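Kitchen bench notebook, Pladham site
January, started 9:15

Dishes and sink corner today. Els wants the crockery side of the kitchen written up properly before Lavero come in to look at the counter, so this is everything I have on the sink, the rack and the dishwasher in one place. Nkechi has the older notes on the cupboards.

Plates first. We are down to the cream ones for daily use. The Jillura set went back in its box after two of them chipped at the rim, and I don't want it out again until we have a softer rack. Checked the rims of the cream plates with a fingernail under the lamp, no chips I could feel. One has a dull patch in the glaze. Marked it on the sheet as 6 and left it in use.
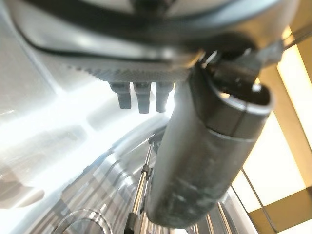
The other thing Els asked about was glare. With the yellow wall panels on and the daylight coming in as well, the white counter is hard to look at by mid-morning. Light meter on the counter read 1730 lux at 10:40 and 600 with the blinds down. I would work with the blinds down. Gorazd prefers them up and says he can't judge whether a plate is clean otherwise. Not settled.

Rack position. Tried it at the faucet end of the sink last week and it was in the way whenever anybody wanted to fill a pot. Now it goes at the far end of the basin, toward the dishwasher. Reach from rack to the upper basket is shorter that way and any drips fall on the last bit of counter, where a cloth can stay.

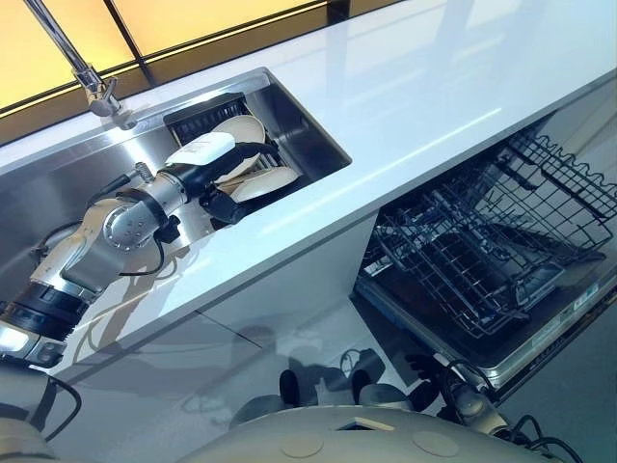

Rack at the right-hand end of the sink, three cream plates in it, upper dishwasher rack pulled out.

Slots in the rack are a bit wide for these plates. They lean, and if two lean toward each other the rims touch. Mimoza suggested leaving an empty slot between plates. Works fine with a few, but it uses up the rack fast. Lejla has a narrower one at home from Gashi and will bring it in so we can compare.

Dishwasher. Upper rack slides out easily but doesn't stay put at full extension, it creeps back if you lean on the counter. Cleaned the runners with a damp cloth and a toothbrush. Got a fair amount of gray paste out of the left one. Slightly better. Filter also cleaned, put back, quarter turn until it clicks.

Order we use now for a normal load:

1. Scrape and rinse, then stand the plates in the rack in the sink.

2. Open the dishwasher door all the way down before pulling out any rack. Half open, it catches the shin.

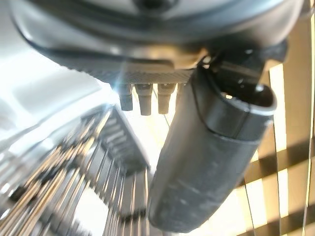 3. Take the plate nearest the front of the sink first. Going for the back one first knocks the others.

4. Hold by the rim, lift straight up until it is clear of the slot, then over the counter edge.

5. Bowls and cups last. Knives by hand, never in the machine.

Timed a full cycle on the short program after lunch: 115 minutes to the beep. The card on the cupboard says less, so I have crossed that out and written the new figure in pencil.

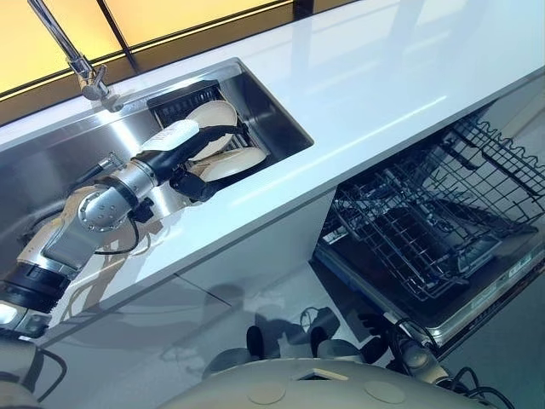 To do

Narrow rack from Lejla, try with the same plates.
Ask Lavero about a matte finish for the counter and what it costs.
Blinds: talk to Gorazd.
Order rinse aid, bottle is nearly out.
Nkechi to check the right-hand runner, I only did the left one properly.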